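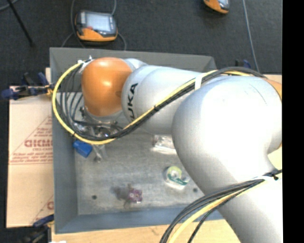 A KUKA industrial arm over a gray bin.

Zimbridge to widen road into Caldeira business park

20 Jan 2025

Zimbridge town council has approved a plan to widen the main road into the Caldeira business park and add a sidewalk along its north side. Work is due to start in August and will take 90 working days.

The road has two lanes and no sidewalk past the gas station. Employers in the park have complained for several years about lines of trucks at the entrance in the early morning, when delivery traffic and people arriving for the first shift use the same turn.

A traffic survey paid for by the council recorded 204 trucks entering the park on a single day. The park has 1,000 workers on its sites, and most of them drive in.

Under the plan, the road will get a separate turning lane for trucks and a new set of lights at the junction with Mill Lane. The bus stop will move 200 yards closer to the park gate — a change that was added after the first public meeting.

"People have been walking on the grass there in the dark," said Horácio Amaral, site manager at Miltero, a packaging supplier in the park. "The turning lane is good news for us, but the sidewalk is what my staff ask me for."

Clukex, the largest employer on the site, has agreed to give up a strip of land beside its parking lot so the road can be moved away from the houses on Mill Lane. In return the council will pay for a new fence and replace the trees that have to come down.

Some residents spoke against the plan at the council meeting. They said the new lights would push cars onto side streets, and asked for a weight limit on Mill Lane. The council did not vote on a limit but said it would look at traffic counts again once the road is open.

One lane will stay open in each direction during the day. Night closures are expected for the final paving, and dates will be posted at the park entrance and on the council's website.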